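Comparing two hand controllers for a shelf-to-table task
Project report, Robotics Lab course
Oona Lahtinen
15/07/2020

1. Background

The course gave us a choice between building something new and testing something the lab already had. I picked testing. The lab has two controllers that can drive the black multi-fingered hands on the upper-body robot: the older Wiltance box, which closes all fingers at one set speed, and the newer Cladden board, which reads motor current and slows down when it feels contact. People in the lab had opinions on which was better for light objects but there were no numbers written down.

The question was simple. If the arm path stays the same, does the controller change how often a light can gets picked up and put down upright?

2. Setup

The arm path was recorded once in January and reused for every run. Both controllers got the same start and stop commands from the Kurnovo script. I changed the closing speed on the Wiltance box one time, before the first run, and left it alone after that.

The wrist camera was used to check finger position before each grasp. It sits close to the palm, so the fingertips are always in view, but the arm blocks a good part of the floor and whatever is on that side.
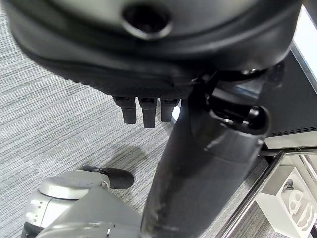 Figure 1. Wrist camera view with three fingertips pointing down.

3. Task

The objects were chip canisters. They are light, smooth and easy to knock over, and the lids make it hard to grip from above, so all grasps were from the side. Each run moved one canister from the middle shelf of the dark unit to the steel table. A run counted as good if the canister was standing on the table after the hand let go.
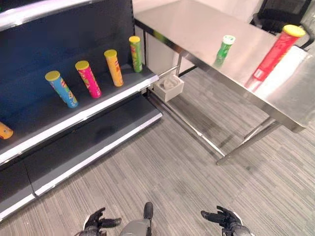

Figure 2. Head camera view of the shelf and table, with canisters on both.

The steel top was a problem for the head camera. It reflects the canisters, and the Toivonen detection code sometimes drew its box around the can and the reflection together. I set a fixed table height in the code, which fixed most of it.

4. Results

I did 600 runs with each controller. Wiltance had 272 good runs. Cladden had 275. That is a difference of three, and I would not call it a result.

The failures did look different. With Wiltance the usual failure was a can pushed over while the fingers closed. With Cladden the fingers stopped early and the can slipped on the way to the table - mostly when the grasp was high, near the lid.

5. Next steps

Raise the contact threshold on the Cladden board and repeat the high grasps. The current logs are saved with the script, one file per run.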